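FOR IMMEDIATE RELEASE

Saturday, August 11, 2018

Stimwood Opens Equipment Planning Service for Buyers of Household Robots

Stimwood is happy to announce Sevutari, a planning service for care homes, small hotels and housing groups that are thinking of buying their first laundry-handling robots and would like a little company while they work out the budget.

A planning review costs $2,339 and takes 30 days. It covers the arm, the base, spare grippers, floor space, charging and staff training - all the things that tend to turn up on a second invoice when everybody thought the buying was done.

"People come to us with a price for the robot and nothing written down for the rest of it," said Heather Baird, who leads Sevutari. "We love sitting down with them, going through a normal day of laundry, and finding out what they really need before anyone signs."

Handling clothes, in and out of the basket, is part of every review.

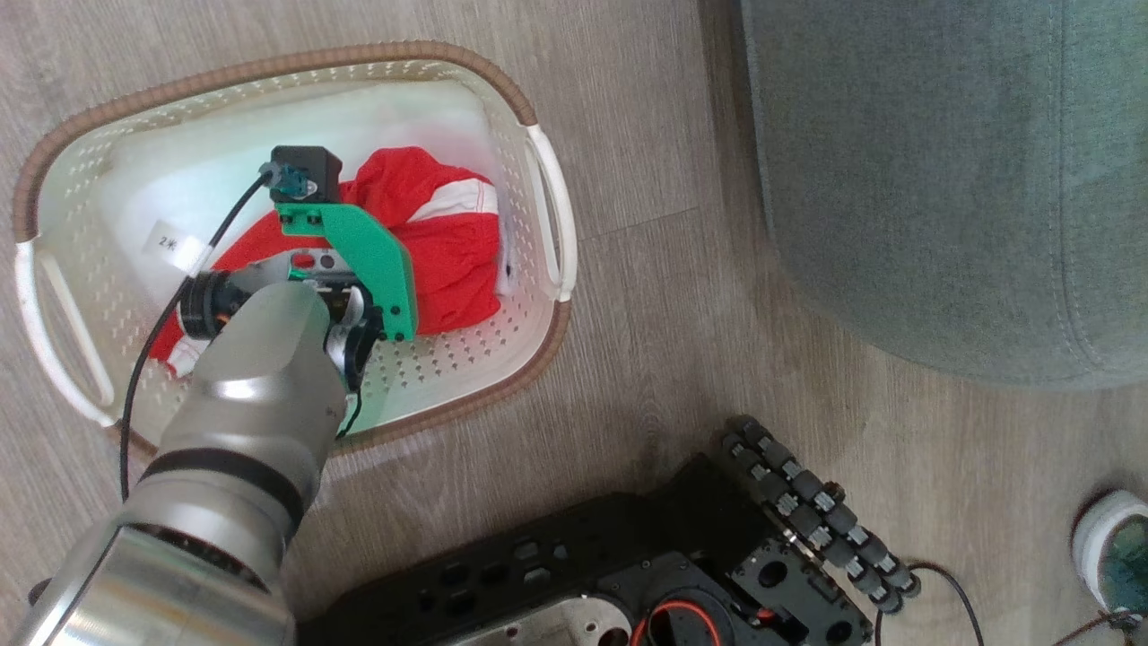
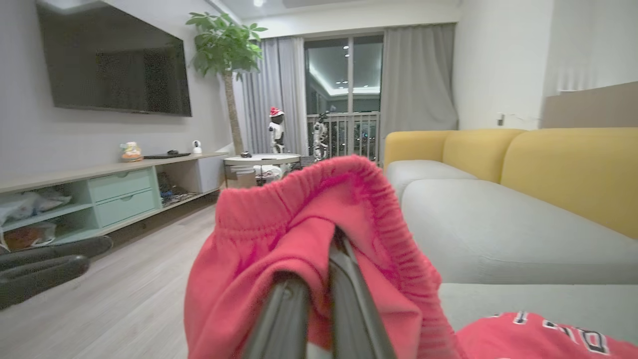

Buyers who go ahead within the year will have $1,000 of the review fee credited toward their equipment, whether they lease or purchase. Ruairi Hepburn, who handles budgets for Stimwood, is glad to talk with smaller operators about spreading the cost over 2 years.

Bookings open in August. To ask for a planning worksheet, please write to the Sevutari desk at Stimwood.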